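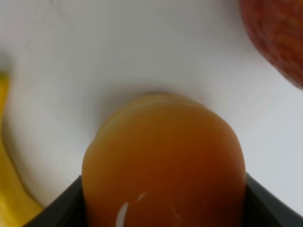 Marlies Bühler wants to know why her peaches go soft on one side and stay hard as a baseball on the other, and whether the Floritz is supposed to fix that. It can, mostly, but only if the trays are set up right, and my old version of this section was pretty skimpy on that part. So I've rewritten it.

By Lovely Ambrosio
28 Jan 2025
5 min read

Section 4: Setting up the Floritz fruit rack and filling it for the first time

You should have the frame standing already (that was Section 3) and the feet screwed in. If it rocks when you push on a corner, go back and sort that out first. Soft fruit on a wobbly rack ends up on the floor, and I have cleaned mango out of a floor vent, so please trust me on this one!

What you need on the counter:
- both trays
- the cotton liners
- the bag of clips marked 177
- a damp cloth and a dry one
- your fruit, unwashed

Putting in the trays

1. Wipe the trays with the damp cloth, then the dry one. They come with a fine dust on them from the factory. It's only sawdust but it sticks to anything with fuzz.

2. Slide the bottom tray in from the front with the low lip facing you. It goes in at a slight tilt and then drops. You'll feel it more than hear it.

3. Do the same with the top tray. If it hangs up halfway, you've probably got it upside down. The slats are rounded on one face and flat on the other, and the rounded face goes up, under the fruit.

4. Push a clip over each end of the tray rails until it sits flush. Use your thumb. A hammer is too much, and pliers will chew up the finish.

Note: Older racks came with wire clips from Hostanier instead of the molded kind. They fit the same rails. Hook the short leg in first and swing the long one down.

5. Lay a liner in each tray with the stitched edge underneath. I skipped the liners for the first month because I liked how the slats looked, and every plum I owned had stripes pressed into it. Use the liners.

Choosing the spot

6. Carry the rack (empty!) to where it's going to live. You want a place out of direct sun and away from the stove, with some air moving past it. Mine is on the sideboard next to the dining room door. In December I had to shift it farther from the radiator, and if you heat with radiators you'll likely be doing a little shuffle like that every winter too.

7. Leave a hand's width between the back of the rack and the wall.

Caution: Don't put the rack on top of the fridge. It's warm up there, and it shakes a little every time the compressor kicks in. Also you'll forget what's on it.

Filling it

8. Sort the fruit before any of it goes in. Hold each piece in your palm and press very gently near the stem end with the flat of your thumb. If it gives, it goes on the top tray, where you'll see it and eat it. If it doesn't, bottom tray. Please don't go by color. A deep orange blush tells you which side faced the sun on the tree, and some varieties look ready a good week before they are.

9. Set peaches, nectarines and apricots stem end down, in a single layer, with a bit of space around each one. They shouldn't touch. Two that lean on each other will both bruise at that spot, and that's where the mold gets going.

10. Mangoes go on their sides. Persimmons sit on their leaves, if they still have them.

11. Keep bananas and apples off the bottom tray unless you're in a hurry. They give off a lot of ethylene, and everything near them speeds up. (If you are in a hurry, one apple in the middle of the tray does nicely.)

Caution: The top tray is rated for 300 ounces. That sounds like plenty until somebody parks a melon up there. Melons and pineapples belong on the bottom or on the counter.

12. Once a day, give every piece on the bottom tray a quarter turn. This is the bit Marlies was missing. Fruit that sits on the same shoulder the whole time gets soft there and nowhere else, and no rack on earth is going to turn it for you. I do mine while the coffee's brewing.

Note: When you pick a piece up, get your fingers around the widest part and lift straight up. Pinching at the top leaves dents that don't show until the next morning.

13. Move pieces from the bottom to the top as they start to give. When something's fully soft and you aren't going to eat it that day, it goes in the fridge, unwashed, and it'll hold a while longer.

If something seems off

Fruit wrinkles before it softens: the air is too dry. Fold the spare half of the liner loosely over the top of the fruit. Konrad Kołodziej uses a clean dish towel and swears it works better, and I can't say I've noticed a difference.

Fruit flies: take everything out and look at the undersides. There's always one piece with a split. Wash the liners hot and wipe the rails, including inside the clip grooves where juice likes to hide.

Waxy feel on the skin: lots of store fruit has a coating, which is also what makes it so shiny under a kitchen light. It can stay on while the fruit is on the rack. Rinse it right before you eat, in lukewarm water, and rub with your fingers.

Tray squeaks: a dab of beeswax on the rails. No cooking oil, it goes sticky and then it smells.

Liner care is in Section 5, along with what to do about berry stains.

Related
Section 3: Frame, feet and leveling
Section 5: Washing and replacing the liners
Adding a Gumura hanging basket to your rack
Gion Auer on storing winter pears
Spare parts list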